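Villalba 30 Cotton Bath Towel
by Lornier
Item 1167

Colors: Oat, Slate, Fern, Brick
Size: 30 x 56 inches
Fabric: 100% cotton, looped on both sides
In stock

We've carried Lornier towels since the shop was half its present size, and the Villalba is the one I keep coming back to. It's a medium-weight towel, which sounds like faint praise until you've lived with a really heavy one that is still damp at dinnertime! The Villalba dries you off properly, hangs flat, and is ready again by the next morning in most bathrooms (mine has a tiny window and no fan, so I feel I can speak on this).

The loops are a little longer on one side than the other. Lornier has woven it that way from the start, and once you notice it you'll find yourself turning the towel around to get the fluffier face. The short side is wonderful for hair.

Edges are double-stitched and the hanging loop is sewn into the long side – so much better for a narrow hook behind a door. I've had one in use for seven years and the loop is still holding, although the Fern has faded to something closer to sage. I like it better now.

Washing

Wash before first use, on warm, with nothing else in the machine. You will get lint. You'll get a bit less the second time and hardly any after that. Skip the fabric softener, please; it coats the loops and the towel starts pushing water around. Half a cup of white vinegar in the rinse now and then does a lovely job instead. Tumble dry on medium or hang outside and give it a good shake when it comes down.

Brick should be washed with darks for the first few loads.

How it compares

The Jakura waffle towel is thinner and packs smaller, so it's the one for a gym bag. The Fistberg is the thickest thing we sell, gorgeous after a long bath, but it needs a heated rail or a lot of patience. If you're buying just one set for a household, the Villalba is the easy pick.

Folding

Fold in half lengthwise, in half again, then bring the ends to the middle and close it like a book. It stacks neatly that way on a shelf or a side table, with the folded edge facing out. 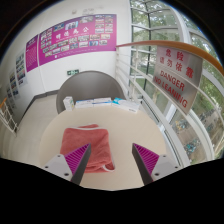
A folded towel on a round table

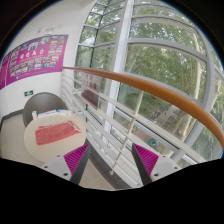
Sets and orders

Hand towels and washcloths are sold separately in all four colors. Bath sheets are coming in April, in Oat and Slate first. Lornier wove 2000 of them for the first run, and we've put our name down for a nice big share!

If you'd like to feel the fabric before you buy, Nneka Wike on our order desk will mail you a swatch of any color. She can also match a new towel to an older one if you send her a snipped thread or two.

Page updated 1/29/22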